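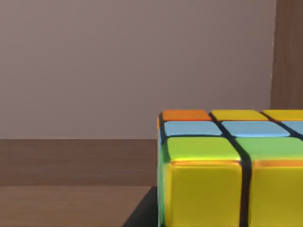

Ground rules for a simulated cube task

Filed under: Simulation, Manipulation, House Rules

I have been maintaining the puzzle cube environment in Busier since April, and the same arguments keep coming back in review. What follows is the set of rules I now apply before I accept a change to the environment or a result produced with it. They were written for one cube on one tabletop, but most of them carry over to any small rigid object with a lot of visible state.

Version everything that affects a pixel or a contact

A result is tied to a scene file, a physics configuration, a renderer configuration and a policy checkpoint. All four get a version string, and all four go in the run header. A table texture counts. A light position counts. Last spring I lost most of a week to a drop in face-reading accuracy that came from a change to the gloss value on the stickers. The commit message said "cosmetic cleanup". There are no cosmetic changes in an environment that feeds a vision model, and I reject any commit that uses the word.

Physics settings are harder to keep honest, as people adjust them to stop a simulation from blowing up. If you change the solver iterations, the timestep or the friction on the platform, the previous baseline is void and has to be rerun. Do not compare across the change, even with a footnote.

State the scramble source

The cube state at the start of an episode must come from a seeded generator, and the seed list must be stored with the results. Our evaluation list has 270 scrambles. It was longer at first, but I removed duplicates that differed only by a whole-cube rotation, and the number has not moved since. Training may draw from anywhere except that list. The check for overlap runs on the canonical state and ignores orientation, so a rotated copy of an evaluation scramble is still caught.

Episodes that fail to initialize are reported. In the last full run 263 of the 270 started cleanly and the other 7 ended in an interpenetration error at the first step. Those 7 count as failures in the headline figure. You can give a second figure without them if you label it, but the one in the abstract or the summary table includes them.

Camera rules

Close views are useful for reading stickers and bad for nearly everything else. With the camera placed near one corner, the top rows are legible - orange and two yellows at the back, light blue across the middle, green nearest - and the front face is reduced to a pair of large yellow stickers. Nothing in a view like that tells you where the opposite side of the cube is. My rules:

- Any claim about full cube state has to name the views it was computed from. One view is a partial observation and is logged as partial.
- A sticker that crosses the image border is labeled as truncated. It may be used for color, never for pose.
- Grooves between pieces are preferred over sticker outlines for pose fitting. Our sticker edges are rounded and glossy, and the highlight along the rim shifts with the light.
- Ground truth for color is taken from the simulator's material index. Do not sample it from the render. Shading moves two greens on the same face far enough apart that a naive threshold will split them.
- The camera is fixed within an episode unless camera motion is the thing being tested.

Randomization needs a written range

"Domain randomization was applied" is not an acceptable description. Each randomized parameter gets a name, a distribution, a minimum and a maximum. I keep these in a single table in the Flarkon config format and generate the loader from it, so the table and the code cannot drift apart. Parameters left constant are listed as well. In our case the wall and tabletop materials are constant by design, and a reader should know that before drawing conclusions about clutter or lighting.

Ranges are set before training. If you widen one after seeing evaluation results, that is a new experiment and gets a new identifier.

Contact and force limits

A simulated gripper will happily apply forces that no hardware would survive. Every controller in the repository has to respect the limits in the hardware profile, and the limits are enforced in the environment, outside the policy. Exceeding one ends the episode. Clipping the command silently is prohibited, as it hides a controller that depends on the clip.

The same goes for face turns. A turn counts as complete when the layer is within the angular tolerance and has settled. Snapping the layer to the nearest quarter turn is allowed in the perception-only tasks and nowhere else.

Logging

Keep the full state trace for every evaluation episode and for a fixed sample of training episodes. I store over 2,000 traces per release, and disk space has never been the problem. Naming has. We use the Liyanage scheme: environment version, task code, seed, attempt number, in that order, with no free text. Notes go in a sidecar file.

Open items

The groove-fitting code still fails when a layer is partly turned, and the truncated label is applied by hand in the older traces. I am porting the overlap check to Geklow so it runs at commit time. Until that is merged, run it yourself and paste the output into the review.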